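The Folding Robot Is Cheap. Wait for the Rest of the Bill.

Ximena Bañuelos has sat through three sales pitches this year, and she has started bringing her own laundry. 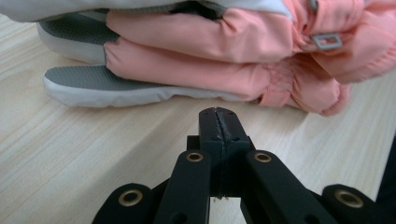

Bañuelos runs purchasing for Arcombe, a company that takes in returned clothes and shoes for online stores, checks them, and gets them back on the shelf. Returns show up in every kind of mess. People stuff things back in the bag however they fit. The vendors, she says, like to demo with a stack of flat cotton T-shirts.

"I hand them a puffy coat," she says. "Then I get coffee."

The machine she keeps being offered is a sorting and packing arm from Varela, leased with a software plan called Osix. The lease doesn't look bad. The trouble starts on page two of the quote, under training. Before the arm can deal with Arcombe's goods, people have to show it how, by doing the job themselves with hand-held grippers while a camera records. Somebody has to pay those people. The quote leaves it to the customer.

Varela's salesman put it at two weeks. Coralie Brunton, who plans equipment budgets for small warehouses and has no arm of her own to sell, laughed when I read her that line.

"Two weeks of what? Of sneakers? Of coats?" she said. "Ask them what happens when you add a product line in August. Do you pay again? Get the answer in writing."

Arcombe did ask. Its trial plan now calls for 2,724 recordings before anyone talks about a go-live date, and that covers only shoes and outerwear. Belts, hats and anything with a loose strap are in a second phase with no price attached. I have never liked a second phase with no price attached.

Brunton's advice is dull and I think it's right. Put staff time in the budget as its own line. Price the table, the lights and the floor space. Find out who owns the recordings if you cancel, because a competing system such as Brollico may not be able to use them, and then you're starting over with a new vendor and the same pile of coats. And don't count a single hour of saved labor until the arm has worked through a normal day's returns with your own people watching.

Bañuelos hasn't signed. She told her bosses on 11/3/23 that she would pay for the trial and nothing past it, and she struck the automatic renewal out of the contract with a pen. Varela sent back a fresh copy with the clause still in it. She struck it out again.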